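We use cookies to remember your settings. By continuing to read you accept this. Accept / Manage

Looking After a Two-Arm Kitchen Bench
September 5, 2025 – by the Meltska workshop desk

Most of the trouble on our bench at Anbridge comes from small things left undone between sessions. The arms themselves rarely need attention. Cables, gripper fingers and the position of the props need it all the time, so that is what these tips cover.

Start with the power off and the stop button pressed in. Wipe the gripper fingers with a damp cloth and a drop of dish soap, then dry them. Skip anything oily. A plate that slides in the grip usually means greasy fingers, and turning up the grip force to make up for it will chip the plate sooner or later.

Check the finger screws with a hand driver. Snug is enough. If one has backed out, clean the thread before you put it back, and write it in the log with the arm it came from.

Next, the cables. Move each arm by hand through its full reach and watch the loop near the wrist. It should have enough slack to follow the wrist all the way over and still stay clear of the oven knobs and the mug pegs. Use hook-and-loop straps for this – zip ties bite into the jacket. We allow 13 cm of slack at the wrist and trim back if the loop starts to drag.

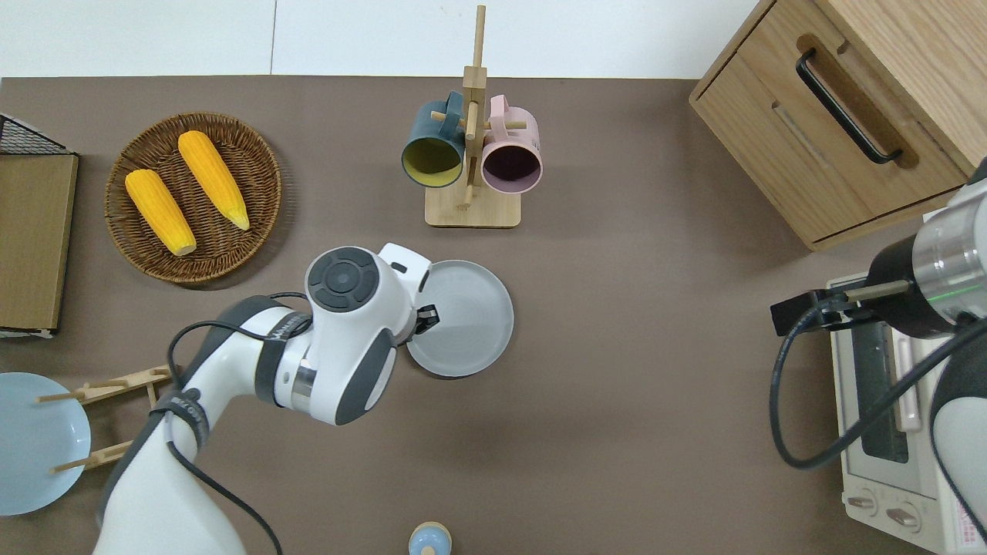
Gray plate in the gripper, mug tree behind.
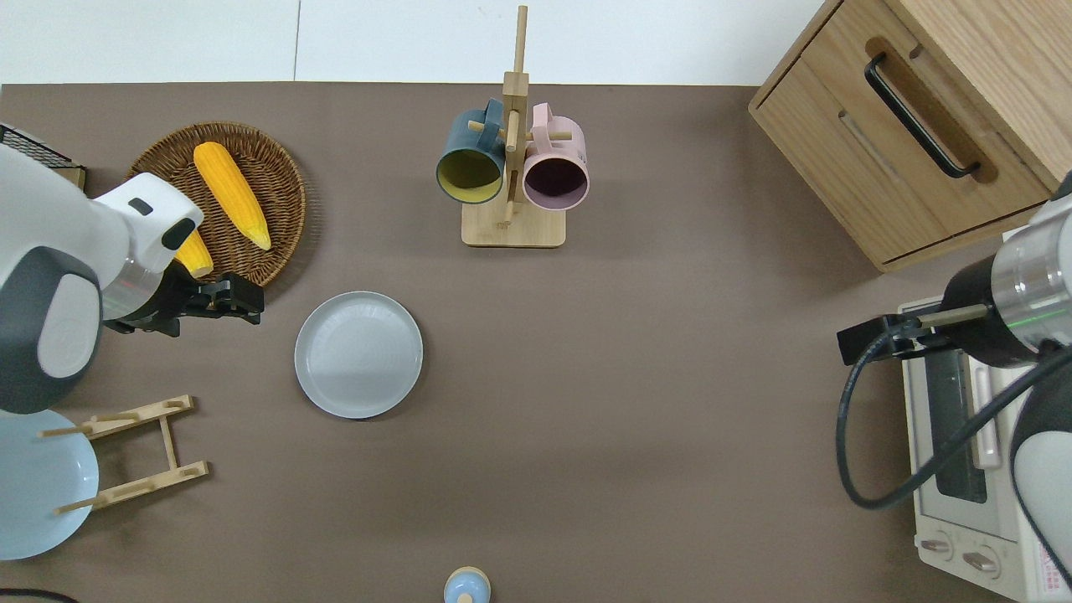 Put the props back on their marks before you power up. A pencil line along two sides of the mug tree base is enough, and the same goes for the dish rack. Tape lifts at the corners and ends up stuck to a plate. If a mark has worn off, redraw it from the layout sheet, not from memory.

Run the first cycle at low speed with nothing on the table between the arms. Then do 3 slow pick-and-place runs with one plate. Keep your hand near the stop button and listen to the joints. A dry click at the same angle every time is worth a note, even if the run finishes fine.

Joint covers come off every 130 hours. Vacuum the dust out with a soft brush head and don't use canned air, which pushes it further in. Look at the cable jacket where it enters the housing while you are there.

Spare finger pads are in the Ullasow drawer, second from the top. Change both pads on a gripper together. Old pads go in the scrap tin, and the date of the change goes on the card inside the drawer.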